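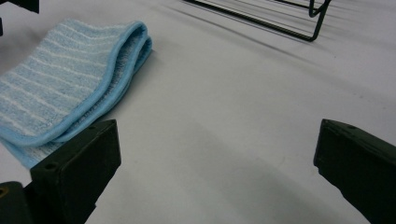

4.2 Equipment plan and cost basis

The budget for the collection work was drawn up per station and not per operator. A station consists of a table, a mounting structure for the overhead equipment, a pair of hand-held grippers, and a set of household items. One operator uses both grippers at once, so the pair is the smallest useful purchase. A single gripper was priced during planning, but most of the cloth tasks in the Brusell protocol call for one hand to hold the fabric while the other moves it.

Quotes were requested from two suppliers. Mevik sells the gripper complete, with cable and marker plate. Coman sells the finger sets and linkage parts separately and leaves assembly to the buyer. The Mevik unit was quoted at $904. The Coman parts came to less on paper, but the quote excluded bushings and fasteners, and the lab would have had to charge assembly time to the same account. We selected the Mevik unit for all stations and kept Coman as the source for replacement fingers.

The complete station, including the gripper pair, was budgeted at $2,591. Grippers therefore account for $1,808 of the station cost, with $783 left for the table, structure, cables, and items. Computers and storage were paid from a separate line and are not covered in this section.
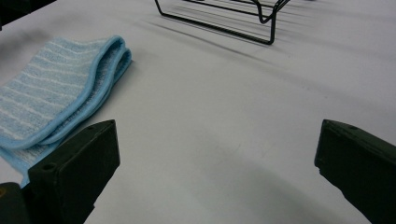

Page last modified: January

Items were chosen for low replacement cost and for how hard they are to grasp. Cloth takes up most of the list. A folded striped towel has no fixed shape, and its folded edge gives the fingers a different contact each time it is laid down. Wire racks were added as rigid items that stand on the same table. Both types can be bought locally, and neither affects the delivery schedule.

Delivery was the main planning limit. The supplier gave a lead time of 19 weeks for the grippers, against a few days for everything else. All three stations were ordered together for this reason, although the second and third were not needed until later in the project. Staggered orders would have delayed the last station past the end of the funding period.
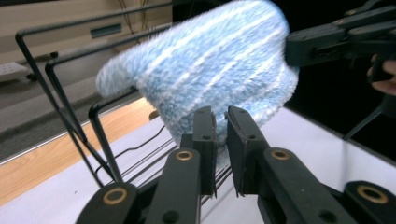
4.3 Wear parts and spares

Spares were planned by part and charged to the operating budget. Finger pads are treated as consumables. Pivot bushings and cables are held in stock in small numbers and replaced on inspection. The linkage arms are not stocked; if an arm fails, the whole gripper is swapped and the unit is returned to Mevik.

Cable routing was included in the station drawing (Figure 3). Each gripper has its own cable, led away from the work area on its own side.

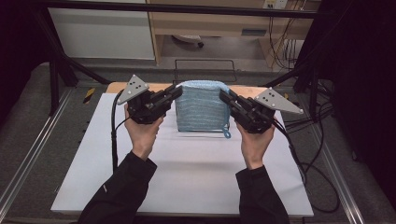

Figure 3. Two-handed work at a station, with a hand-held gripper on either side of a light blue item.

The Mudent scheduling sheet lists one spare gripper shared by all stations. It is entered at the same unit price and is not part of the per-station figure given in Section 4.2.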